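Efua Boateng took the 484 bus to Sarkside because the car was at the mechanic's and would be there until the part came in. The bus was late. She sat near the front with her aunt's keys in her coat pocket and a roll of garbage bags on her lap.

It was June and the house had been shut since March. The door stuck, as it always had. Inside, the hall smelled of floor polish and old newspaper. She opened the window over the stairs and propped it with a shoe.

Her brother had told her to start with the paperwork, so she started with the paperwork. It was in the bureau in the front room, in envelopes, and every envelope had a year on it. Aunt Mensah (everyone called her that, even family, though it was only her married name) had kept the receipt for the bureau itself. She had kept a letter from Prolwood Savings telling her that the branch was closing, and her reply, copied out by hand, telling them she thought it was a poor decision.

Efua read the reply twice. Then she put it in her bag instead of the box.

By noon she had done 13 envelopes and was hungry. There was nothing in the house but tea and a tin of peaches. She ate the peaches standing at the back door, looking at the garden. The beans had come up on their own from last year and were climbing the fence.

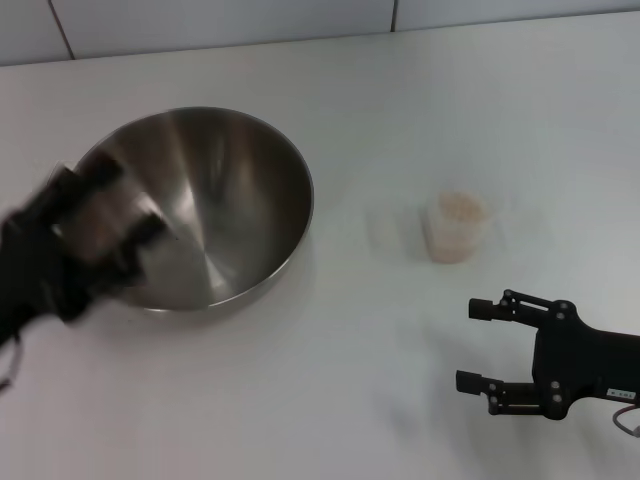 The neighbour came by at two. His name was on the tip of her tongue and stayed there. He had a parcel that had been left with him in April, and he was sorry, he'd been meaning to ring somebody.

"I didn't have a number for any of you," he said.

"No, that's fine. Thank you for keeping it."

"She was expecting it. She asked me about it three times."

The label said Furkonico, which meant nothing to Efua. When he had gone she cut the tape with a key. It was a pair of gardening gloves, green, in a small size, and a packet of seeds that she had to hold up to the window to read. Sweet peas. Sow by the end of June.

She put the gloves on. They were too tight across the knuckles but she could bend her fingers.

There was a trowel in the shed, behind the mower. She dug a row along the sunny side, not very straight, and pushed the seeds in with her thumb. It took twenty minutes. She filled the watering can from the outside tap and went up and down the row until it was empty.

Her phone rang while she was rinsing the trowel.

"How far have you got?" her brother asked.

"Up to 1998."

"That's not bad. Can you finish today?"

Efua looked at the row. Someone would have to water it.

"No," she said. "I'll need to come back."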